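Fustholm Forensic Laboratory
Blood Alcohol Section, Bench Notebook
Entry for Aug 15, 2023
Entered by: Gunhild Zoëga
Subject: Batch 709, repeat run; seal query on case 1521; register times

Carried over from the previous entry. The first run of batch 709 was stopped before the closing control and none of its results have been released. The reason is recorded on the preceding page and is not repeated. The batch was prepared again from the first tube of each pair. The second tubes have not been opened and remain in the locked refrigerator, lower shelf, where they are to stay unless the defense in a given case asks for an independent test.

The batch holds 40 case samples, all of them from drivers stopped on suspicion of driving under the influence. Most came in from the Skakimberg district. The remainder are from the county road patrol and were delivered together by the evening courier.

Preparation

Tubes were brought to room temperature on the rocker and checked for clots before pipetting. Two tubes showed small clots and were passed through the tissue grinder. This is noted on the worksheets for those cases and will have to be stated in the reports. A third tube was short of volume. There was enough for the duplicate, with little to spare, and the remaining volume has been entered on the worksheet in case the court asks whether a further test can be made from it.

Each sample was pipetted in duplicate by two analysts working separately, with the internal standard added from the same bottle. The bottle was opened for this batch and the opening date is on the label. The diluter was flushed between samples in the usual way. At the start of the session the delivery check on the second diluter was at the low end of what we allow, although within it. I had it checked again after lunch and it had not moved. I would still like it looked at before the next large batch.

Vials were crimped and turned by hand to test the caps. One cap turned freely and the vial was discarded and prepared again. The worksheet carries both entries, with the first struck through in a single line and initialed. Colleagues are reminded that correction fluid is not to be used on any worksheet. A page with fluid on it was found in the older binder this week and has been shown to the section head.

Run

The calibration was linear and all four points fell within limits. The blank was clean. The low control and high control at the start of the run passed. The mixed volatiles check separated properly, with acetone and methanol clear of the ethanol peak on both columns. Controls placed between the case samples passed, and so did the closing control that was missed last time.

Duplicates agreed within the permitted difference in every case except one. For that case the two results were further apart than the method allows, and the reported value cannot be taken from either. It will be prepared again from the same tube with the next batch. The investigating officer has already called for this result. He was told that it is not available and that no provisional figure can be given by telephone. I ask everyone at the bench to give the same answer. A figure given over the telephone tends to find its way into a charge sheet, and we have had to explain one of those to a magistrate before.

There was a small late peak in one sample, seen on both columns. It does not interfere with ethanol. It has been marked for the toxicology section, who may wish to follow it up. We make no comment on it in our report.

Seal query, case 1521

The outer bag for case 1521 arrived sealed and undamaged. The seal number printed on the bag does not match the number written on the submission form by the arresting officer. Two of the digits are reversed. The numbers on the inner tube labels match the form in all other respects, including the name, the time of the blood draw and the signature of the nurse.

It is very likely a writing error. It is not for this laboratory to decide that. The sample has been analyzed, as our procedure allows, and the result is being held. A query form has been sent to the station commander at Skakimberg asking for a signed statement from the officer who sealed the bag. The bag, the form and both tubes have been photographed together. The original bag is to be kept whole, with the cut made on the side away from the seal, as was done on receipt.

I spoke with the prosecutor's clerk to say that the report would be delayed and why. She asked whether we could send the report now and the statement afterward. I said that we could not. She accepted this and will ask for a later hearing date. I understand that the driver is not in custody.

For the benefit of newer colleagues: when a matter of this sort comes up, the first entry should be made by the person who noticed it, in that person's own words, at the time. The entry for 1521 was made by the receiving clerk and is clear and complete. It should not be rewritten by anyone else to make it tidier.

Register times

The Onyeka register gives the receipt time of each sample when the bag is scanned at the front counter. In checking the paperwork for batch 709, I found that several receipt times were earlier than the courier's own delivery time. The difference is the same in each case, a few minutes, and points to the clock on the counter workstation and not to the scanning itself.

A sample cannot be received before it is delivered, and any lawyer reading the two papers side by side will say so. I went back through the receipts since January. The same small difference appears in almost 300 entries. It begins with the day the workstation was reinstalled and is absent before that.

The difference has no bearing on the alcohol results. It does bear on the custody record, and it will have to be disclosed in those cases where the record has already gone out. I have drafted a short statement for the section head to approve. It says what the difference is, when it began, how it was found and that the entries themselves have been left as they stand. Nothing in the register is to be edited. The correction goes in as a separate note attached to each case.

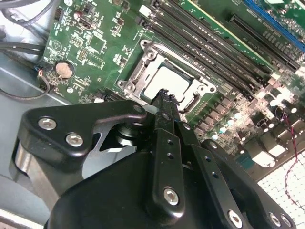
Photo: Editz

Until the clock has been set right and checked, the counter staff are to write the time of receipt by hand on the form as well, taken from the wall clock, and initial it. The wall clock was compared with the time signal this morning and is correct. The comparison is on the sheet pinned beside it. Please do not remove that sheet when it is full. It goes into the custody binder.

The technical office has asked for a list of the affected cases. They may have the case numbers and times only. Names of drivers and officers are to be left off the list, and I will prepare it myself.

Court attendance

Two summonses came in with the morning mail. One is for me, in the matter where the blood was drawn at the hospital following a collision. The defense has asked about the skin swab used before the draw. The kit we supply has an alcohol-free swab, but the kit in this case was the hospital's own. I can speak to the sample as it reached us and to the analysis. I cannot speak to the swab, and the prosecutor should call the nurse if that point is to be answered. I have written to him to that effect.

The second summons names an analyst who has since left the section. The court office has been informed and has been given her forwarding address. Should she be unable to attend, the case file contains the full data and another analyst could review it, but that is a matter for the parties and the court. We should not offer it as though it were settled.

Anyone attending court should take the original case file, signed out in the book, along with a copy of the method in the version that was in force on the day of analysis. The current version is of no use for an older case. The past versions are in the gray cabinet, second drawer, and were put back in order last week.

Storage

Refrigerator readings for the day were within limits, morning and evening. The door seal on the left-hand unit is stiff and has to be pushed closed. A notice has been placed on it. The freezer log is missing one evening reading. The continuous recorder covers the gap and shows nothing unusual. I have attached the printout and initialed the blank line, which is to remain blank.

Destruction of old samples is on hold until the custody statement has been approved. Several of the cases due for destruction fall within the affected period, and it would be improper to dispose of them before the parties have been told.

To be done

Prepare the failed duplicate again with the next batch, same tube, two analysts.
Second review of batch 709. The reviewer must not have pipetted any part of it.
Chase the Skakimberg statement if nothing has come by the end of the week.
Service check on the second diluter.
List of affected cases to the technical office, numbers and times only.
Order caps. The last box is open.
Ask the courier company whether their handheld units print the time from the unit or from their own office. Their answer should be in writing.

Notebook page checked against worksheets and signed, G. Zoëga. Witness signature still to be obtained.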